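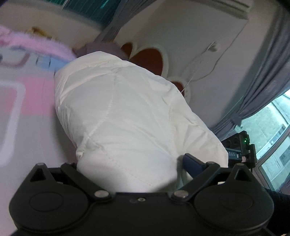
Washing the winter bedding (finally!)

Home Recipes House Stuff About Contact
Search this blog

So November snuck up on me and the big comforter was still sitting in the hall closet smelling like, well, a hall closet. I've been putting this job off for ages. Our washer is a little Brillari that came with the apartment and it groans if you give it two bath towels, so anything puffy means a trip to the laundromat on the corner.

I got there at 7 in the morning to beat the crowd and grabbed the giant front loader by the window. Cold water, gentle cycle, half the soap you think you need. I used the Tuominen liquid, the unscented one, and ran a second rinse anyway. My first comforter (rest in peace) went stiff and crunchy from too much detergent and I've been scared ever since.

Drying is the part that tests your patience. Low heat, 40 minutes, pull it out, shake it like crazy, put it back in, and then do all of that again. And again! I brought a book and read from page 427 to page 511, so that tells you what kind of morning it was. Tennis balls in the dryer do help break up the clumps, but they sound like somebody falling down the stairs, so maybe warn the people folding next to you.

If you can still feel a cool spot in the corners, it's damp in there. Keep going. I let mine hang over two chairs for the rest of the day too, with the windows open.

Next up is the pillows, which I'm told can go in two at a time. I'll report back once I find where I put the other set of cases.

Shares 40
Comments (2)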